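Search this site Go

Can a robot arm clear your counter yet? How to test it in simulation

Last updated Thu 15 December

Short answer -- sort of. Start with one small thing on a kitchen counter. Salt shaker is good. Line up so the shaker sits in the gap between the fingers, then stop and look before you close. 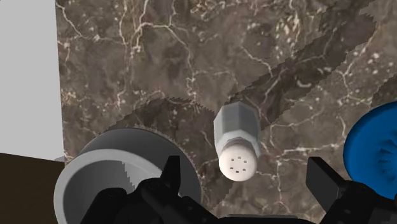 2 min read

Check what's near the fingers. A cup close by gets knocked over alot. Back off, come in again slower.

Run it 200 times, move the shaker a bit each time. Write down every miss. My Pelulis setup passed 40 before I fixed the approach angle -- embarassing.

Next, the whole counter. Book, fork, bowl. Flat stuff is the hard part: a fork gives the fingers hardly anything to grab. Leave it for last. Keep the arm high when it crosses the bowl.
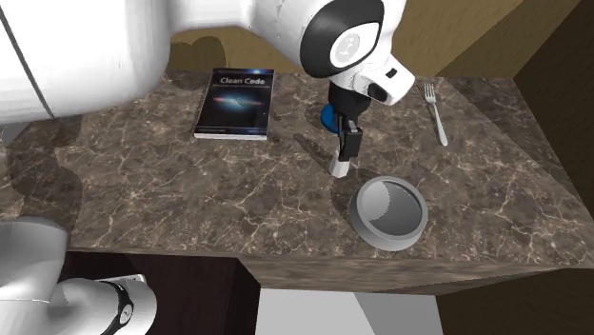 Gripper pointing down, between book, fork and bowl.

Would I let one tidy my real kitchen? No. Maybe ask again in May.

Contact Aoi Miyazaki | © Hirkholm | Back to top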